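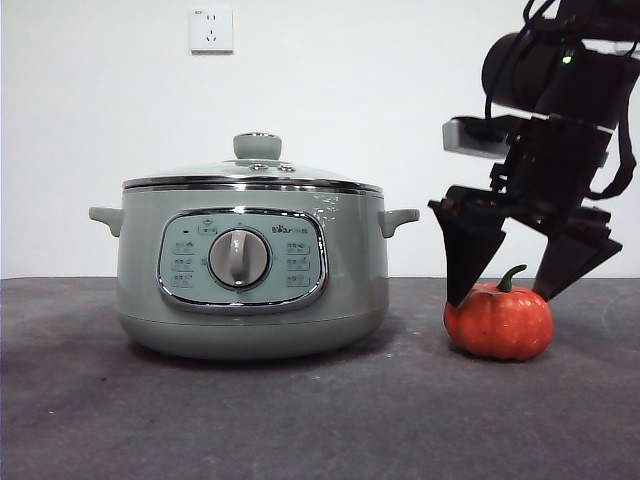 **Why does my laptop crawl for the first few minutes after I log in?**

Everything you've ever installed thinks it deserves to start first. Grekden Backup checks for changes, the updater checks for updates, and the printer software checks whether you have finally bought more ink. Go to Startup Apps in your settings and switch off whatever you don't need straight away. Leave your security software on, please.

**How much free space should I keep on the drive?**

We suggest 40 GB. Below that, Windows starts shuffling temporary files about like a man looking for his glasses. The worst machine we've had in at the Nirkdale shop was down to 880 MB, and its owner wanted to know if a new mouse would help.

**Will a registry cleaner speed things up?**

No. It will find hundreds of "problems", charge you to remove them, and leave the computer exactly as slow as before. On a bad day it'll remove something you were using.

**I have 23 browser tabs open. Is that a lot?**

Depends on the tabs. A page of plain text is no bother at all, while a video site left open since March is another matter. Most browsers can now put unused tabs to sleep – look under Performance or System in the settings. Bookmarks also still exist.

**Should I restart or shut down?**

Restart. On many Windows machines, "Shut down" saves part of the system to disk so it can come back faster, and brings the old muddle back with it. A restart clears it properly. Once a week is plenty.

**Can you add more memory to my machine?**

Usually, if it's a desktop. Many thin laptops have the memory soldered to the board, and there we can only sympathise. Bring it in and we'll look before anyone spends anything.

**What does the Cistano tune-up include?**

Startup tidy, disk check, pending updates, a dust-out and a malware scan. It takes nearly 6 hours, most of which is the updates. Drop it off before 10 am and you'll normally have it back the same day.

**Do I have to pay for Mushi, the little monitoring tool you install?**

It's free with any tune-up. It sits in the tray and tells you which program is hogging the processor. You can uninstall it whenever you like, and it won't sulk or open a survey.

**Who do I ask for?**

Nassoro Nyamweya does most of the slow-computer work. Please write your password down for him legibly, including which letters are capitals.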